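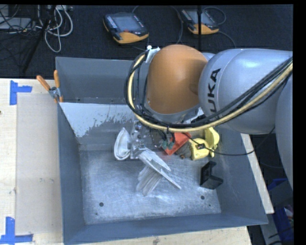
Sabina Howlader
I'd go metal over plastic every time for an odds and ends bin, and I'd leave the top open as well. We had lidded plastic crates for years and what happens is the lid becomes a shelf, then there's a pile on the lid, then you can't get at the crate without moving the pile. Open grey metal, sat on the table where everyone walks past it, and people do look in it. Mine came from a school clearance in Ciltonville, 2 for a tenner, and they've outlived three sofas.

Soledad Obi
Thanks Sabina, that's more or less where I'd got to. The red thing and the yellow thing are staying in the bin for now, I'm still making my mind up about the rest. What I really want to know is do you line yours? Everything makes such a racket going in on bare metal, and my table is pale wood and marks if you so much as look at it.

stokulance_dave
Don't line it! I put a bit of old carpet in mine and all the grit and fluff and tiny screws went straight down into the pile and stayed there. Bare metal you just tip out and wipe. If it's the table you're worried about put the felt UNDER the bin, four corners, done.

Nazmiye Türkmen
Sorry but I disagree with Dave on this. If you keep anything painted or anything that chips, bare metal is horrible for it. I lost the nose off a china dog that way (I know, I know, why was the china dog in the odds bin). I use a rubber mat, the sort you put in the bottom of a tool drawer. It lifts out in one piece, you shake it over the step and put it back. No fluff.

stokulance_dave
Fair enough on the mat, a mat isn't carpet. I still say the china dog was asking for it.

Soledad Obi
Ha. OK, mat it is, probably. Next question then, how full do you let it get? My mum's rule was you should always be able to see some of the bottom, and at the moment I can, so I feel quite smug about it. But I've got another carrier bag to go in from the hall cupboard and I don't think the smugness will last.

Dwayne Fitzsimmons
Your mum's rule is a good one. I go by time instead. Anything that's been in since February and hasn't been claimed goes to the charity shop or the tip, no arguments. I had 88 bits and bobs in mine at the last clear-out (yes I counted, it was raining) and only 19 of them went back in. Couldn't tell you what a single one of the others was now.

Boglárka Vincze
I couldn't do that, Dwayne. The minute you bin the funny plastic foot you find the thing it fell off. I kept a bracket for almost 60 weeks and then the blind came down in the back bedroom and there it was, exactly the right one, and I was unbearable about it for days.

Dwayne Fitzsimmons
But that's one bracket! How much stuff did you keep to get one bracket?

Boglárka Vincze
A lot. I'm not going to say how much.

Sabina Howlader
Could you two meet in the middle — the unclaimed stuff goes in a bag with the month written on it, the bag goes in the loft, and you only chuck the bag when the next one goes up? We do that. It keeps the bin on the table down to what's really in play and I've been up that ladder precisely once to fetch something back.

Soledad Obi
I haven't got a loft, I'm in a first floor flat, but there's the top of the wardrobe I suppose. I do like the idea of a month on it. At the moment I pick something up, say "ooh, what's that off", and put it down again, and I've been doing that with the same bits for ages.

Nazmiye Türkmen
Small thing, but don't let different sizes share if you can help it. Big chunky bits sit on the little ones and you end up raking about to get at them. I've got an old Haddad biscuit tin inside the bin, in the corner, for anything smaller than my thumb, and it's made more difference than the mat did.

stokulance_dave
Tin inside a tin. How do you get the mat out then?

Nazmiye Türkmen
Lift the tin out first Dave!!

lirel_mum
Can I ask a daft one? Do the edges on these metal ones catch? I've got a toddler who puts both arms in everything and I'm a bit wary of buying second-hand.

Sabina Howlader
Not daft. The rims on mine are folded over so they're fine, but run a cloth all the way round before you buy and if it snags, leave it. One of the others on the pile at the clearance had a corner like a bread knife.

Dwayne Fitzsimmons
You can get rubber edging that pushes on as well, the sort for car doors. I've done it on a toolbox and it stays put.

lirel_mum
Brilliant, thank you both, I'll take a cloth with me.

Soledad Obi
Right, mat ordered, and I've pinched the shortbread tin off my sister. I'm doing the hall cupboard bag tonight. Boglárka, if there's a bracket in it I'm keeping it.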